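Tagle Lending Library of Household Textiles
Second progress report to the Jusora Fund
2019-04-25

Dear Anitha Iyer,

You asked for something shorter than last time. I have taken this to heart and left out the history of the tea towel.

Where we are

The lending side opened in February, a fortnight behind the plan, the fortnight having been spent waiting for shelving that arrived in the wrong depth. We kept it. Blankets fold smaller than you would think if you are cross enough with them.

The catalogue now stands at 607 items. The target for this stage was 200, so I would like to claim credit for foresight, but most of the surplus came from one house clearance in Skakum and consists of tablecloths. Felicidad Bañez has entered every one of them, with measurements, and has asked that we accept no more tablecloths until the autumn. I have agreed in writing.

Loans

Bedding goes out steadily and comes back cleaner than it left. Table linen goes out for weddings and comes back with opinions. Curtains were the surprise. We had put them in the bid as an afterthought, on page 16, and they are now what people ask for first, mainly tenants who have moved into somewhere with bare windows and a landlord who is thinking about it.

This has caused a problem we should have seen coming. Curtains are made for one window and then expected to suit another. Genalyn Dela Peña has started a small alterations evening where borrowers can take up a hem with tacking stitches that come out again before the return. The rule is tacking only. We have had 2 cases of iron-on tape, and I would rather not go into those.

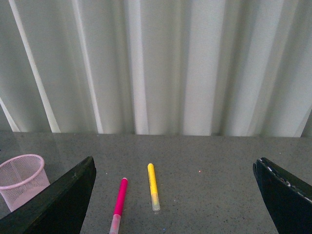

White and cream are always the first to go, and we could lend twice as many if we had them. What we do have is a great deal of brown velvet. Jericho Dimaculangan is talking to the theatre group in Gultenen, who may take it off our hands, or may give us theirs.

Money

We are under budget on laundry and over on storage boxes. Wayne Hawthorne's spreadsheet is attached and is correct; the earlier one, which showed us owning a van, was not. I should like your permission to move the laundry underspend across to lined curtains — ready made, plain, nothing exciting.

Not done yet

The mending leaflet is still in draft. The repair log exists but only Felicidad can read it. The sign outside still says "Textile Libary" and the signwriter is disputing the spelling.

If the curtain money is a yes, a one-line email will do.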